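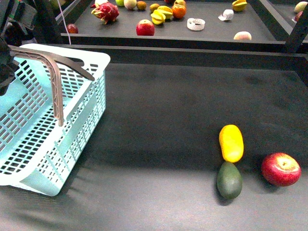 July 26, 2025
By Lovely Samonte
Filed under: Workshop notes / Dyeing
2 min read

Second go at the madder on the Brollby wool. The first batch from January came out more salmon than brick and I wanted to see if the water was to blame.

Mordanted last night with alum, left in the pot to cool. Used the Fendport tap water for one half and rainwater from the butt for the other. Same roots for both, the chopped ones from Verschueren, soaked overnight and strained through muslin.

Heated slowly. Held both pots just under 70 for almost 138 minutes, which was longer than planned as I was on the phone to Brodley about the late skeins. The tap water pot crept up once and I took it off the ring until it settled.

Results so far: tap water is clearly redder. Rainwater is a soft orange, nice enough but not what the order asks for. I had chalk down as the next thing to try in the rainwater, 2 g to start with. Will do that on a small sample only.

Rinse water ran pale after the third change. Both lots are hanging in the back passage, out of the sun. Labels are on the tap water ones, still to do on the others.

Exhaust bath kept in the lidded bucket under the sink, please don't tip it. Might get a peach out of it for the 20 g minis.

To order: alum, more muslin, a thermometer that can be read without glasses.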